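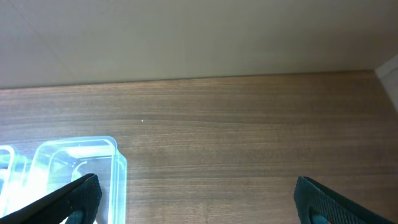

Kaiwen Xu fragt, warum wir überhaupt Zeit auf Besteck verwenden. Jede gewerbliche Spülküche habe seit Jahren Sortiertrommeln mit Magnetstrecke, und ein Mensch räume den Besteckkorb schneller leer, als unsere Steuerung hochfährt. Wenn die Frage laute, ob Maschinen Hausarbeit können, dann solle man etwas nehmen, wofür es noch keine Maschine gibt.

Antwort fürs Heft: Die Trommel sortiert Metall, einheitliche Ware, große Menge. Kunststoffbesteck aus der Teeküche fällt durch das Raster, Haushaltsmengen sowieso. Uns interessiert der Fall kleine Menge, wechselnde Teile, Behälter aus dem Schrank. Der Einwand zur Geschwindigkeit stimmt und bleibt stehen.

Ratik, Besteckaufgabe, August, Eintrag ab 14:20

Aufgabe unverändert: Gabeln und Löffel vom Tisch in die durchsichtigen Behälter. Sortierung nach Art, Farbe egal. Ein Teil gilt als abgelegt, wenn es vollständig im Behälter liegt und der Greifer wieder frei ist. Über den Rand hängende Stiele zählen als Fehler, auch wenn das Teil nicht herunterfällt. Lage im Behälter wird nicht bewertet. Beide Arme laufen über Kuvex, ein Zeitplan, eine Sperrzone über den Behältern, die immer nur ein Arm betreten darf.

Trainingsstand: 959 Vorführungen, alle in Riltmont am selben Tisch aufgenommen. Die ältesten davon noch mit den trüben Behältern. Ich habe sie drin gelassen, weil sonst die Löffel stark unterrepräsentiert wären. Bei der nächsten Auswertung getrennt rechnen.

Zum Greifen. Flach liegende Kunststoffgabeln sind das bekannte Problem. Der Stiel ist dünn, die Fingerspitze muss fast auf die Tischplatte, und wenn die Höhe einen Millimeter zu tief steht, drückt der Arm gegen das Holz und der Servo meldet Überlast. Steht sie zu hoch, rutschen die Backen über den Stiel und schieben das Teil vor sich her. Letzteres ist der angenehmere Fehler: Der Arm kann neu ansetzen, das Teil liegt nur woanders. Überlast heißt Abbruch und Neustart von Hand.

Seit der Umstellung auf den flacheren Anfahrwinkel kommen die Überlastmeldungen seltener. Dafür dreht sich das Teil beim Anheben öfter um den Greifpunkt, vor allem wenn der Griff weit hinten am Stiel sitzt. Eine Gabel, die quer zum Behälter hängt, passt nicht mehr hinein. Die Steuerung merkt das nicht. Sie senkt ab, die Gabel legt sich auf den Rand, der Greifer öffnet, Fehler.

Gegenmaßnahme für die nächste Serie: Greifpunkt näher an den Schwerpunkt, also bei diesen Teilen etwas über die Mitte in Richtung Kopf. Alternativ nach dem Anheben eine Kontrollansicht und den Winkel korrigieren. Das kostet Zeit, die wir nicht haben, siehe unten. Zuerst die billige Variante.
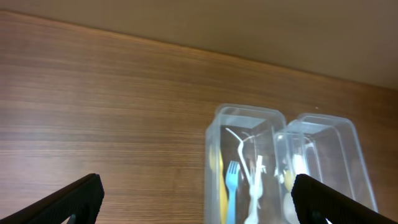 Die Tiefenschätzung ist der zweite Posten. An klaren Kunststoffwänden liefert sie entweder die Tischebene dahinter oder gar nichts. Der Rand wird gefunden, solange er hell genug reflektiert. Steht der Behälter so, dass der Rand gegen helles Holz fällt, wandert die geschätzte Kante zwischen zwei aufeinanderfolgenden Bildern. Für einen Menschen ist das kein Thema, der fasst hin und spürt den Rand. Unsere Finger haben keine Kraftmessung, nur den Servostrom, und der reagiert erst, wenn der Behälter schon verschoben ist.

Schon gefüllte Behälter verschärfen die Sache. Stehendes Besteck ragt in den Ablageweg, und die Belegung ist aus der Handgelenkansicht schlecht zu trennen, sobald helle Teile hintereinander stehen. Die Segmentierung macht daraus gern ein einziges Objekt. Für das Einlegen reicht das, für das Herausnehmen (die umgekehrte Aufgabe, Ausräumen und Neusortieren) reicht es nicht. Diese Variante bleibt vorerst aus dem Protokoll.

Test mit Klebeband am Rand: matt, schmal, umlaufend. Kante sofort stabil. Ich will das trotzdem nicht als Lösung eintragen. Sobald wir die Küche für den Roboter bekleben, messen wir etwas anderes. Kaiwen sieht das lockerer, Markierungen am Geschirrkorb seien im Betrieb üblich. Für eine Werkstatt würde ich ihm zustimmen, für den Haushalt nicht. Offen.

Serie am Nachmittag: 10 Durchläufe mit freier Anordnung, danach 10 mit fester Startlage zum Vergleich. Bei fester Startlage 33 Sekunden je Teil im Mittel, gerechnet vom Losfahren bis Greifer frei. Freie Anordnung noch nicht ausgewertet, nach Augenmaß deutlich langsamer. Abbrüche sind im Mittel nicht enthalten, was die Zahl schönt. Beim Übertragen in die Tabelle die Spalte für Abbrüche mitführen, sonst wird das in der nächsten Runde wieder ohne Fußnote zitiert.
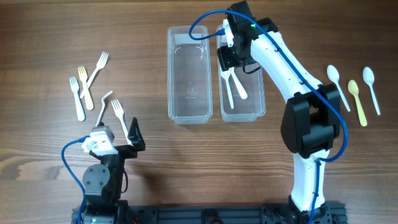

Arbeitsteilung der Arme. Geplant war, dass der kleine Arm die linke Tischseite bedient und der große die rechte, jeder mit eigener Ablage. In der Praxis wartet einer fast immer auf den anderen, weil die Sperrzone beide Behälter als einen Block behandelt. Dazu kommt die Zuordnung. Eine weiße Gabel und ein weißer Löffel zusammen im rechten Behälter, der linke leer: Nach unserem Kriterium ist das mindestens ein Fehler, und welcher von beiden falsch liegt, hängt davon ab, welche Art dem Behälter zugewiesen war. Im Protokoll fehlt dafür ein Feld. Ab sofort wird die Zuweisung vor jedem Durchlauf eingetragen, Gabeln links, Löffel rechts, und nicht mehr aus dem ersten abgelegten Teil abgeleitet.

Die Sperrzone teilen wir auf, je Behälter eine. Der Abstand ist knapp, weil die Behälter nebeneinander stehen und der Greifer des großen Arms breiter baut. Vorschlag: Der große Arm fährt von oben an und bleibt bis kurz vor der Ablage über der Höhe des kleinen. Kollisionsprüfung zuerst offline, dann mit halber Geschwindigkeit. Kabelführung dabei mit prüfen, die Schlaufe am Greifer ist im Modell nicht enthalten.

16:50. Zur Ausgangsfrage, Stand heute. Einlegen einzelner, frei liegender Teile: geht, langsam, mit Aufsicht. Überkreuzte Teile: unzuverlässig, meist wird das untere mitgeschleppt. Sortieren nach Art: Erkennung gut, Ablage fehlerhaft aus den oben genannten Gründen. Unbeaufsichtigter Betrieb: nein. Als Hausarbeit würde ich das niemandem verkaufen, als Prüfaufgabe ist es brauchbar, weil die Fehler sich wiederholen und einzeln angehen lassen.

Offen:
Greifpunkt Richtung Kopf verschieben, feste Startlage wiederholen
Auswertung freie Anordnung, Abbrüche getrennt
Alte Vorführungen mit trüben Behältern markieren
Zwei Sperrzonen in Kuvex anlegen, Kabelschlaufe ins Modell
Bei Meng nach Fingerbelägen mit feinerer Struktur fragen, Muster reichen
Kaiwen: Vergleichszeit von Hand messen, gleiche Startlage, gleiches Kriterium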